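Loose rivets halt Brivance gripper sessions for the winter

1 December 2019

I had my coat half on when the message came through from Brivance - all hand-held grippers down, please, until further notice. So that was the end of my afternoon at the Cirkbridge site, and it looks like the end of home sessions until the new year.

The trouble is a pivot rivet. Back in October one worked loose on a gripper during a bedding session, the linkage went slack on one side and the fingers closed crooked, hard enough to nip the operator's thumb. It was a bruise and a bad word, nothing worse. But when the Trirnudow workshop went through the rest of the stock, they found play in the same joint on 66 of the 369 units they checked, and that's a lot of wobbly joints!

I've used these things for most of the year, mainly tidying beds and folding whatever's on them, and I'll admit I had noticed a bit of a click now and then. I put it down to age (the tool's, I mean). Brivance now says any click at all should be reported, and that the units will go back for new rivets and a pull test before they're handed out again. 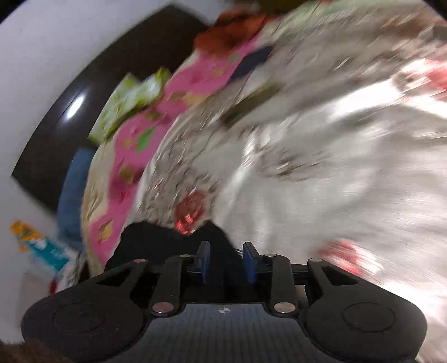

A hand-held gripper at work over a bed, with the silver rivets at its pivot points.

Ejigu, the firm that makes the linkages, is supplying the new parts and says the first 300 repaired grippers should be ready in January. Recordings from the affected units - 1,306 of them - are being checked for crooked grasps before anyone trains a robot on them. If you still have a gripper at home, leave it in its case and drop it at the Cirkbridge front desk, which is open until six.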